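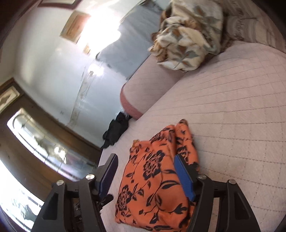
Orange cloth with a black floral print, folded.

Unit 7: Site blocking and what it is supposed to prove

Reading: the Brarkard packet, first two sections. Skip the appendix, it repeats the press release.

Last time we covered takedown notices. Site blocking works on the access provider. A court orders it to stop customers from reaching a listed domain, and the site itself may never appear in the case.

Our example is the Grirlow order. It listed 1467 domains. Rights holders called it a success within 2 weeks because visits to those domains fell. Well, of course they fell. Ask where the visitors went, and whether anyone measured that.

The Zosedon study did try to measure it. Read the method before the headline:
— panel members knew their browsing was logged
— mirror sites were left out of the count
— five of the seven months had no comparison group

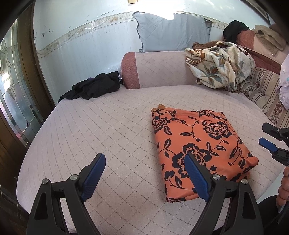
I would not throw the study out, but I would not hang a policy on it either. Visits are not downloads, and downloads are not lost sales. The packet slides from one to the next without warning, so mark each place where it does.

Also look at overblocking. Tamošiūnaitė, the small hosting firm in section two, shared an address with a listed site and lost its customers' pages until August. The order had no quick way to complain.

For next class: one page on who should pay for a wrongful block. Cite the order, not the news coverage of it.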